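I met Rasa Paulauskas at her kitchen table in Skusmont, where she'd already put out coffee and a plate of something with poppy seeds (I had three). She ran the swim club here for 15 years and retired in July, and I wanted to know what she missed.

"The noise," she said right away. "You can't think in there. I loved it."

She learned to swim late, at 14, in a lake with her cousins yelling from the dock. Her first teacher was a neighbor who couldn't swim himself! "He read the steps out of a book," she told me. "I swallowed half the lake."
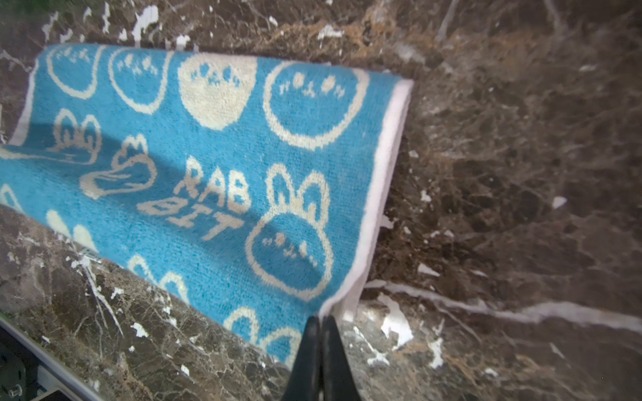

The little kids were always her favorites, and she'd take the beginners' group even when she had plenty of coaches to hand it to. I asked how you get a scared five-year-old into the water. She laughed at me.

"You don't get them in. You sit on the edge and talk about their dog. One day they're in and they're mad that you didn't notice."

Bijan Shahbazi has the club now. He was one of her beginners, and she says he cried for 17 lessons straight, which he disputes (I called him, he says five). They still argue over the Saturday schedule by text.

Does she swim anymore? Every morning, before the lap crowd shows up. "Slow," she said, pushing the plate back at me. "Backstroke, mostly. I look at the ceiling. They need to paint it."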